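Review: "The Umeo Winters" by Demetrio Cifuentes (book 2 of the Livisska series)

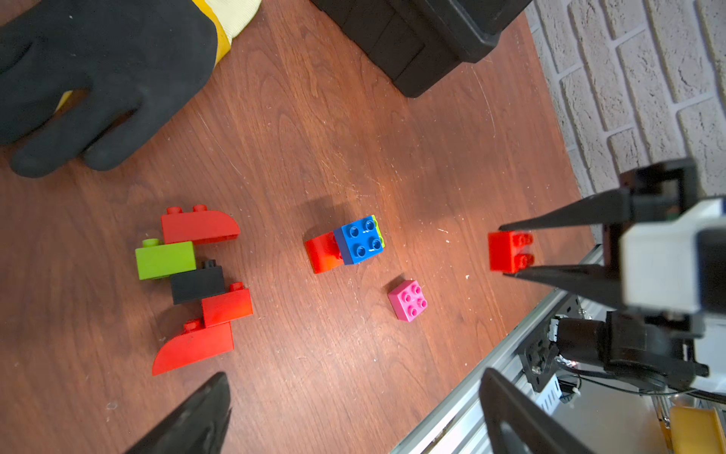
I finished the second Livisska novel in February, in two evenings, and I want to write down my opinion while I still remember the details. The first book was slow for me, with too many cousins and too much snow. In this one the love story begins on page one. Mindance comes back to the town of Umeo to sell her father's house, and the buyer is Srour, the man she left without a letter. The author builds his plot from big, simple pieces, like the chunky toy bricks on a wooden table: a quarrel, a storm, a locked door, a kiss. I do not say this as a complaint. Large pieces hold well together, and I never lost the thread, even when I was reading at one in the morning.

What I liked most is the talking. Srour is a man of few words, but he is funny, and Mindance answers him very fast. Their scene in the ferry office is 112 lines of almost only dialogue, and I read it two times. The love scenes are warm and not too many. Readers who want more heat will maybe be disappointed.

The weak part is the middle. There is a brother with debts, and he owes 3000 to one person and 1000 to another, and I did not care about either of them. Also the translator (or the editor?) lets everybody "sigh softly" on every second page — I began to wait for it.

The ending is happy, but it comes quickly. I would have liked one more chapter with the two of them in the repaired house. You can read this book without the first one, but then the aunt's visit will be confusing. I give it four stars and I have already ordered the third.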